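**Tuesday, handheld pair (Clotelden set), upkeep**

Pads first. Left finger was still slipping on anything glossy, so I pulled the rubber off both sides and put on new strips from the Droltetti roll. Cleaned the plastic with alcohol, waited the full 7 minutes on the sheet, pressed for as long as my patience lasted. The sheet wants 300 seconds of clamping. The sheet has never met our clamps.

Marker cubes next. Right cube had play in it again. Same screw as in June, same screw I wrote "fixed" beside in June. Threadlocker this time, and a witness mark so I can watch it come loose scientifically.

Checked both at the white table, grippers held out in front of the chest, cubes mounted, no wrist heroics. Book and peg rack for targets.
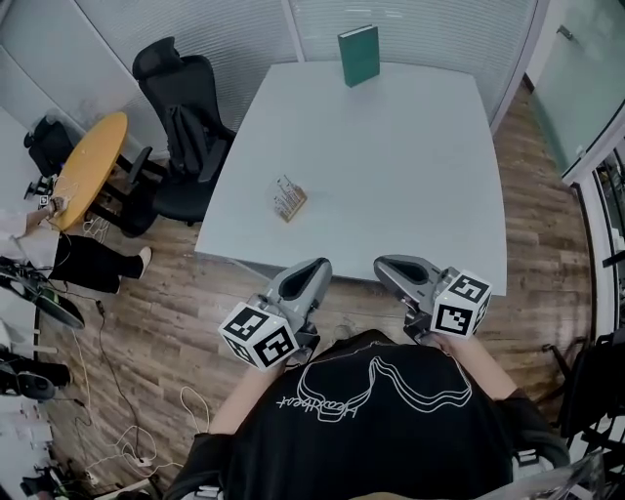
Left tracks clean through the whole swing. Right drops out when the wrist rolls in past a certain point, and the Hametti viewer reports this as "OK (degraded)", a phrase I plan to use in my next review. Suspect the cube angle and not the camera. Turned the mount one notch outward and it held for 300 frames. Then I sneezed. Will repeat.

Other things, before I forget them:

- Trigger on the left is stiff. A dab of the Imhof grease on the pivot, none near the pads, whatever last month's page says.
- Fuzzy strips: leave them alone until they peel. They look awful and work fine.
- Cables on the floor need a proper run. I write this every month. Consider it written.
- Both grippers get their zero redone after any pad change. New pads are thicker, so closed reads as slightly open and the log fills up with phantom objects.

Redid zero on both. Two tries for the left, because I had the fingers closed on my own sleeve for the first.

Then the view from the gripper itself, to see what the body blocks.

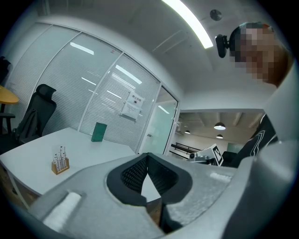

*Gripper camera, finger on the right, rod holder on the desk to the left.*

The body eats the lower half, as always. Lens edge is dark all the way round, normal for this one. To do: repeat the wrist roll test, order screws, order more screws.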